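Home | Topics | Ask the community | Workplace | Sign in

They're bringing robots into our kitchenware packing room and I've been asked to "teach" them. Should I?

Posted by Rosalind Lyons
Last updated in September

I work for Handberg, we pack kitchen utensils and tableware for a few brands. There are 70 of us on the floor. Management has signed up with an outfit called Drukau to automate the sorting tables, and they want two people from my shift to spend half of each day doing demonstrations. You hold a gripper in each hand and pick things up, put them down, over and over, and the recordings get used to train the machines. Same hourly pay. They say no jobs will go, but it wasn't in writing. My coworkers are split and one of them has stopped eating lunch with me just for thinking about it! Has anyone done this? What's it like, and what happened to your regular job?

Share | 2 comments

Waraporn Chaiyaporn

I did it for most of a year at Cosimard, so I can tell you how it went for me. First week I was terrible. I've been handling spatulas and ladles for ages without a thought, and suddenly I had to pinch a flat handle with two skinny fingers on each side. My forearms ached - really ached - until I learned to stop squeezing so hard.
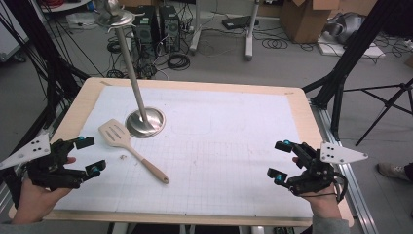

After that it got kind of fun, and then it got boring. We had a target of 92 demonstrations a shift, and anything you fumbled had to be done over. My best stretch was 1,008 without a redo and I made everybody in the break room hear about it. Ask for a real break every hour and a table at your own height, because mine was set for a much taller guy and my back paid for it.

As for the jobs, nobody on my shift was let go, but when people left they weren't replaced. The ones who stayed do more checking and clearing jams and less actual packing. I miss the chatting across the table, to be honest. I'd still say yes, but get the pay for the new role and the no-layoffs thing on paper before you touch a gripper. Also ask who keeps the recordings and whether your voice is on them. Ours was, and we'd been gossiping the whole time.

Share | 4 comments

wasilewska_fan

same hourly pay for training your replacement, no thanks. my cousin's place did this and they all hated it. ask for more money or let the managers wave the grippers around

Share | 11 comments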